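Search this site
Type a word and press Enter

Why do we sort things?
Written by Izzati Liew for young readers

Think about the drawer where your family keeps forks, knives and spoons. You can open it and take a spoon almost without looking. Now imagine that everything in the kitchen is put in one big bag: spoons, corks, candles, string, the tin opener. You would still have a spoon, but you would need a long time to find it.

Sorting means putting things into groups. The things in one group have something in common. It can be the colour, the size, the shape, or what we use them for. When you sort, you first choose a question, and then you ask the same question about every thing. "Is it red?" is such a question. "Can I eat it?" is another one.

People have sorted things for a very long time. Farmers keep the good seeds apart from the bad ones. Shepherds put the lambs in one field and the rams in another. In an old library, the person at the desk had to know on which shelf each book was living, because there was no computer to ask.

Sorting at work

Many grown-ups sort things every day in their work. A postman sorts letters by street. A nurse sorts bandages by size. In the harbour town of Hovport, my friend Kalliopi Nikolaidis works in a button shop, and the shop has 1000 small drawers in the wall. Each drawer has one button sewn on the front. If a customer comes with a coat which has lost a button, Kalliopi looks for the same button on the drawers, and she finds it quicker than I can say "buttonhole".

Machines can help with sorting too. A machine for coins lets the small ones fall through small holes and the big ones through big holes. Machines for fruit can look at the colour of each apple.
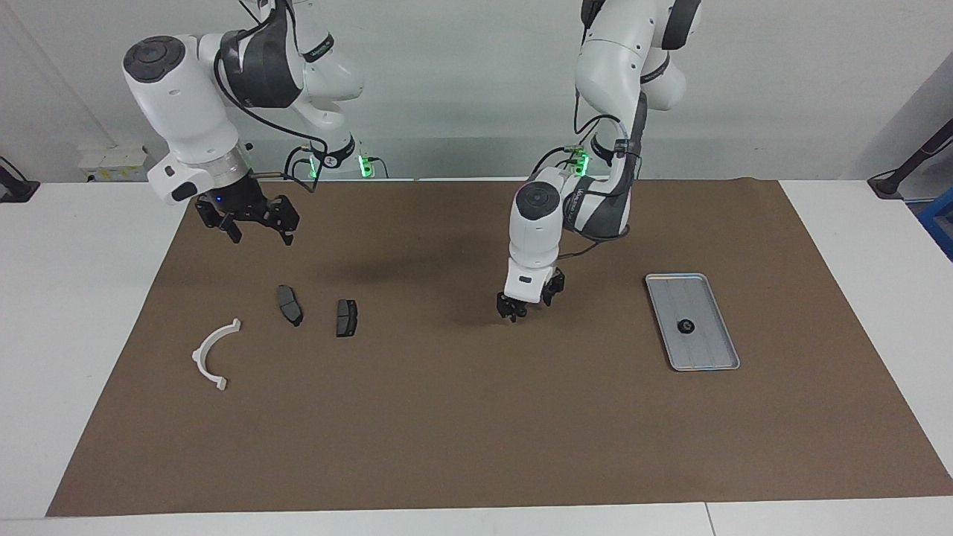
Two robot arms over a brown mat.

One heap, many ways

A nice thing about sorting is that there is more than one right answer. Take a heap of old buttons. You can sort them by colour. Then you can mix them again and sort them by the number of holes. The buttons did not change, only your question changed.

Ohemaa Bawa teaches a class of children who are seven and eight years old. One morning in March she gave them a basket of leaves and asked them to make groups. One table made the groups "pointed" and "round". Another table made "smooth" and "hairy". A boy at the last table made the groups "leaves I like" and "leaves I do not like". His friends could not guess where to put a new leaf, so they had to ask him each time. A good sorting question is one that another person can use without you.

Sometimes a thing fits in two groups. Where do you put a button that is half blue and half green? You can make a new group for it, or you can make a rule, for example "look only at the edge". Scientists have this problem also. When people in Europe first heard about the platypus, which lays eggs but has fur, they argued about it for many years. Today we put it with the mammals.

A place for each group

When you have your groups, they need a place, or they will soon be mixed again. Egg boxes, jam jars and shoe boxes are good for this. A tray with walls inside is also good, and the walls do not need to be high. The parts of such a tray are called compartments. It is a long word, but it only means "little rooms".

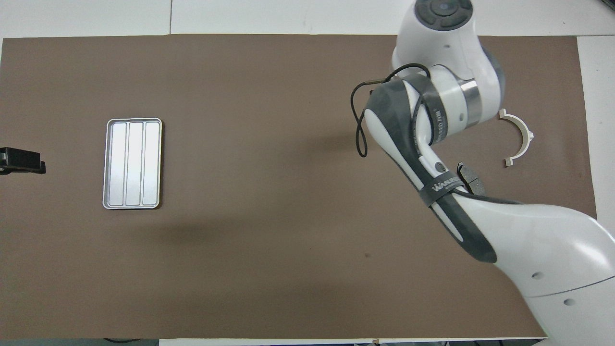 A metal tray with three long compartments.

Try it at home

You need a heap of small things, such as dried beans, buttons or shells, and an egg box. Ask a grown-up first, and keep small things away from babies.

1. Put your heap on the table and look at it for a while.
2. Choose one question. Do not say it aloud.
3. Put the things into the egg box by your question.
4. Ask somebody in your family to guess what your question was.
5. Mix everything and let the other person sort.

If the guess is too easy, try a question about sound. Drop each thing on a plate and listen to it. My niece did this with 45 shells, and her groups were called "tick" and "tock".

Words to remember

Sort: to put things into groups.
Group: things that have something in common.
Compartment: a part of a box or a tray, with walls around it.
Mammal: an animal that feeds its babies with milk.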